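Solheim Support Portal
Ticket 2178
Subject: Arm finds the lamp but is not reliable with small switches
Product: Wundley tabletop arm, two-finger task set
Opened by: Smaranda Bratu, Pemesura
Priority: Normal
Status: Waiting for customer

Smaranda Bratu wrote:
Good morning. We are a small workshop and we test if the arm can take over the little chores at closing time. These are: switch off the desk lamps, put tape back in its place, clear the table. In January we began with the lamps, because I thought it is the easiest chore. It is not so easy.

The big wall switch works well. With the small rocker switch on a lamp base we have trouble. From 100 tries, the arm finished 20 without help from me. In the other tries it stopped above the switch, or it pressed beside it and pushed the whole lamp a little across the table. The log shows "contact confirmed" also when the lamp is still on. I would like to know if this is a setting or if the machine is simply not ready for this kind of work.

What I already did:
Restarted the controller and loaded the Prendomano task package again.
Calibrated the wrist two times, following the manual.
Changed the lamp to one with a wider base. It was a little better.
Lowered the approach speed. No difference.

Support wrote:
Thank you for the detailed report. "Contact confirmed" means only that the finger met resistance. It does not check the light. Please tell us which value you have for press force, and if the table has a cloth on it. A lamp slides more easily on some cloths. Please also send one picture of the table as you normally have it during a try.

Smaranda Bratu wrote:
Press force is on the factory value, 3000. Yes, there is a cloth, we use it against reflections. I attach the picture. I leave other things on the table on purpose, because at home or in a shop the table is never clean. The cord also lies loose, as it would in real life.
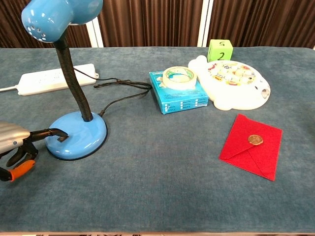
Page 2 of 2

Support wrote:
Thank you, this helps. The switch is dark and it sits low on the blue base, and the finger has to come to it almost flat. For this direction the package has a separate routine, "side press". The default one comes from above. Please select side press and teach the switch position again. Keep the box and the red envelope where they are, so that we can compare.

Smaranda Bratu wrote:
I did this on March 19, 2026 and made a new series. Now it is over half of the tries, so a clear improvement. The lamp still moves sometimes. I put a rubber mat under the base and will repeat.

My other question is still open. Can the routine look at the lamp after the press and try again if it is still on? A person does this without thinking. If I must stay in the room to check, I can as well switch it off myself.

Support wrote:
A check after the press is not part of the current package. We added your request to the feature list, but cannot promise a date. Until then you can connect a light sensor to the spare input and use it as the condition for a repeat. The wiring is in the appendix of the manual. Please send us the results with the rubber mat and we will keep the ticket open.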